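Tirnow promises quieter apartments by spring. Tenants have heard that before

Sun 30 January 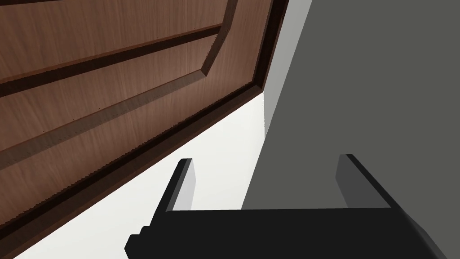
The Tirnow housing company says it will replace the front door of every apartment in its Latuheru building, and that the new ones will put an end to years of complaints about noise in the hallways. Work is due to start in February. The company's letter to tenants calls the plan "a complete sound solution," which is a lot to ask of a door.

The doors come from Drallent, a supplier that sells them as "whisper rated." What that means is hard to pin down. The letter gives no decibel figure, and the leaflet stapled to the back of it says only that the doors were tested "under suitable conditions." Asked which conditions, a person on Drallent's phone line said the test report was available to trade customers. Tirnow is a trade customer. It said it had not asked for the report.

Slamet Liew, the building manager, said he understood why people were wary. "I'd want to see it working too," he said. "But we had to pick something, and this was the product that fit the budget." He would not say what the budget was. He did say that rents would not go up "as a direct result," and did not care to explain the word direct.

Tenants have been here before. Two years ago the company laid carpet tile on every floor and said that would take care of it. Before that it was felt pads for chair legs, handed out in envelopes with a note about being considerate. The carpet tile has since come up at the corners outside the elevator, and the noise is still there.

Mizanur Samarakoon, who lives on the third floor, thinks the company is looking in the wrong place. Most of what he hears at night comes through the wall by the trash chute and down through the ceiling, he said, and a new front door will do nothing for either. "If the hallway was the problem I'd sleep in the back room and be fine," he said. "I do sleep in the back room." He has asked twice for someone to come and listen after 10 p.m. The visit he got was at lunchtime on a weekday.

He has a point. A heavier door with a decent seal can cut the sound of voices and footsteps in a corridor, provided it is hung well and the gap at the bottom is closed. It won't stop a neighbor's bass speaker, which travels through floors and framing. And the letter says nothing about seals. It talks at some length about the finish, the choice of handles and the new peepholes.

The job covers 100 apartments and will be done by Umovine, the contractor that laid the carpet tile. Tenants have to be home for the work, which the letter says should take three hours per apartment. There is no evening slot. Anyone who misses the appointment will be moved to the end of the list — and there is no date for the end of the list.

Tirnow said it would survey tenants once the doors are in. It has not measured noise levels in the building beforehand and has no plans to, so the survey will have nothing to be compared with. Liew said tenants "will know the difference when they hear it."

Questions about the schedule can be left at the building office, which is open on weekday mornings.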